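Search news, people, topics

We use cookies to remember your settings and count visits. Accept all / Manage choices

Drerero Lab Teaches Household Robots to Stop Trusting Shiny Cooktops

AALTONEN, 6th December – Researchers at Drerero today released results from Brimano, a training method that helps kitchen robots tell a burner from its reflection. Humans tend to master this skill without funding.

Black glass is hard on machine vision. A depth estimator that meets a polished cooktop will often report a second burner hanging upside down beneath the first, and a planner with no reason to doubt it will plan accordingly. Brimano trains the model on pairs of views from a fixed camera and penalizes it whenever it places solid matter below the surface of the glass.
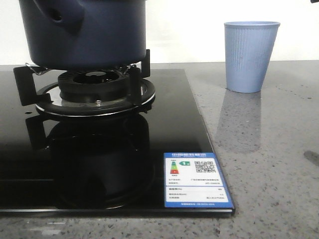
RESEARCH / PERCEPTION

The team collected 1162 views of ordinary countertops, with pots, cups and stickers left where they were. A dark pot on a dark grate over dark glass proved the least popular arrangement with the baseline model, which mislocated the pan support in 200 of 300 test trials. With Brimano, the count fell to 5.

"We spent most of October arguing with a stove," said Jagadeesh Chettiar, who led the work. "The stove had the better arguments until the last week or so."

The method needs no extra sensors and adds no step at run time. It does less well on brushed steel, where reflections smear, and it has not been tested with a lit flame. Chettiar's group plans to take up both next, steel first.

The paper and the test views are available from Drerero on request. Funding came from the Cendumton Fund for Domestic Machines, which has asked to be told when a robot can make tea. It has been told to wait.

Last updated: 6 hours ago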